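4.2 Unpacking and Sorting: The Chore in the Middle

Between the chores machines do well (moving identical things between identical places) and those they do badly (anything involving a fitted sheet) lies a wide band of work that looks easy until it is scheduled. Emptying a box onto a table belongs here. A teenager paid by the hour can do it while looking at a phone. Our arms were given no phone and a good deal more time.

We ran the chore under the Gikari protocol, which asks only that objects leave one marked area and end up in another without damage to the object, the furniture or the staff. Runs were stopped at 15 minutes or at the operator's discretion, whichever came first. Discretion usually came first. Figure 3 shows the station with a wooden block in the box. 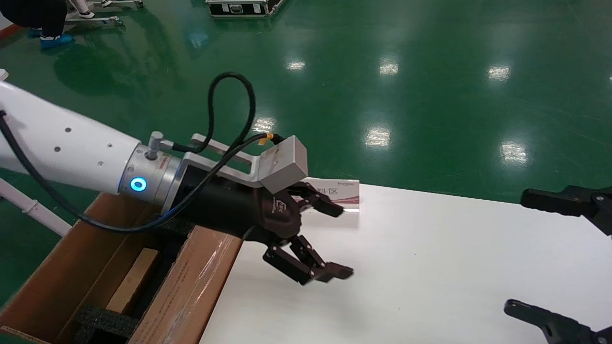 Figure 3. Open gripper at the white worktable, with a pale wooden block lying in the cardboard box at lower left.

Blocks are the friendly case. They are stiff, they have flat sides, and they do not mind being picked up by a corner. Of 570 attempted transfers, 34 ended with the block outside either marked area, and most of those failures began with the box. A cardboard wall gives a little when pushed, and a flap that has been folded back has its own opinion about staying there. The planner, inherited from the Stubbs study, treated both as rigid. Tanoli rewrote the contact model in July, after which the arms became more careful and noticeably slower. Baldursdóttir, who had to sit through the runs, proposed reporting patience as a separate variable. We declined, with some regret.

The cost of care is worth stating plainly. A household will forgive a slow dishwasher that works behind a closed door. It is less forgiving of a machine that stands over the groceries, thinking. On the shop floor the tolerance is smaller still, and a station that cannot keep up with the person beside it soon becomes a place to put coffee. We therefore scored pace alongside success, following Drovell, and the combined score is the one we would show to anybody considering a purchase.

A carton with nothing left in it is still part of the chore – somebody has to flatten it, move it or fill it again. Our protocol stops short of this step, as do most of the protocols we compared it with.
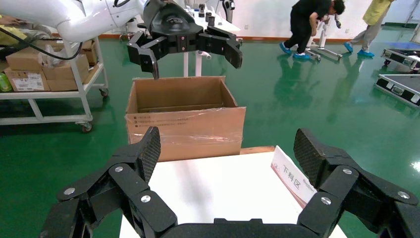 Can a machine take over unpacking in an ordinary home yet?
Only for stiff, sturdy objects in a space arranged for the purpose, and with a person close by to deal with the exceptions. Bags, soft packaging and eggs remain human work for now.

The next section repeats the measurements with the Radon planner and a softer set of objects.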